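Gripper hours and the pick target

Josefien Aerts
Our packers at Brisel use the hand-held gripper for 15 minutes of every hour until the automated cell starts in July. The target is still 48 trays a shift. Should it be lowered?

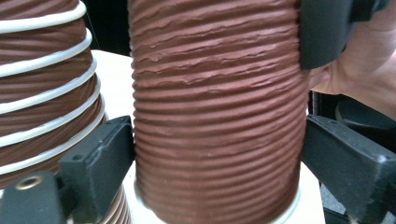
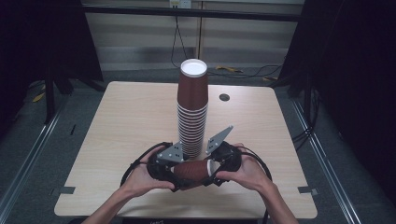
Last edited 12 January 2023

Cor Hermans
Yes. Log gripper time under its own code and calculate the target on the remaining 45 minutes, so 36 trays. Get it in writing before July. Also ask who clears jams once the cell runs; at our site that went to the packers with no change in job grade.

Phúc Doãn
Ours never changed it. Ask your shift lead.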